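Plalomis pottery wins back its workshop before the summer season

Last updated: Mon 24 March

The town council of Plalomis has agreed to give the old ice house on the harbor street to the Hattar pottery cooperative for the next 22 years. The decision ends a long dispute about the building, which has stood closed after the fish market moved to the other side of the bay.

The cooperative has six members. They were working until now in a rented garage on the road to Dronorholm, where the electricity is weak and the kiln can be fired only at night. Two members had already said they would stop if no better place was found before the summer.

"We asked for a roof and a strong cable," said Azra Begović, who leads the cooperative. "The rest we can do with our own hands. I am very glad, but I am also tired, and now the real work starts."

Under the agreement, the cooperative will pay a yearly rent of 2,665 to the town. In return the town repairs the roof and the front wall. The floor, the shelves and the clay store are the responsibility of the potters. A private offer for the same building, from the restaurant company Plirkby, was refused in the same meeting.

Not everybody in the council was in favor. Leopoldo Bermúdez, who voted against, said that the rent is too low for a building so near to the water. He asked that the amount should be looked at again after some years, and this point was added to the text before the final vote.

"I have nothing against pots," he said after the meeting. "I buy them for my sister every year. But the town has other roofs with holes, and the money must come from somewhere."

Pottery has been made in Plalomis for many generations, mostly simple bowls and jars for the kitchen. The clay was taken from the low hills behind the town and carried down by mule. When the last big workshop closed, the tools were divided between the families, and much of the knowledge stayed only with older people. Qusai Aoun, the oldest member of the cooperative, learned the trade from his uncle and still mixes his glazes from a notebook which he does not lend to anyone.

The new workshop will have a room for teaching on the ground floor. Agustina Ulloa, who now gives lessons in her own kitchen, plans to hold evening classes for adults there and a shorter class on Saturday morning for children. The group also wants to bring back the local soup bowl, a wide and deep form that was once given to every couple at their wedding -- today it is mostly seen on the top of cupboards.

The shape is more difficult than it looks. The wall must be thin and rise in one even curve, and the edge must be finished while the clay is still soft enough to follow the finger. If the wall dries too fast, it pulls away from the base and the bowl is lost.
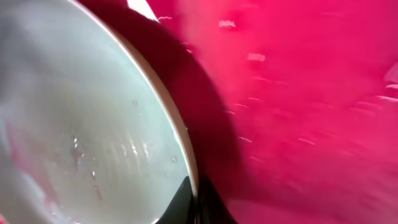

Will the workshop be open to visitors?

From August the front room will be open on market days, and people can buy directly from the potters. The kiln room stays closed to the public for safety.

The repair of the roof is given to Mahmoud Ashour, a builder from the town who also worked on the school. He expects to begin as soon as the spring rains are over. The old beams are in better condition than he feared, he said, but the drain at the back has to be dug out completely and this can take time.

The kiln will be moved last. It is too heavy for the small bridge on the harbor street, so it must come by the upper road, and for one morning this road will be closed to cars. The town will put a notice on the door of the town hall when the day is fixed.

Persons who want to join the evening classes can leave their name at the post office. Places are limited to up to 22 adults, and those who live in Plalomis will be taken first.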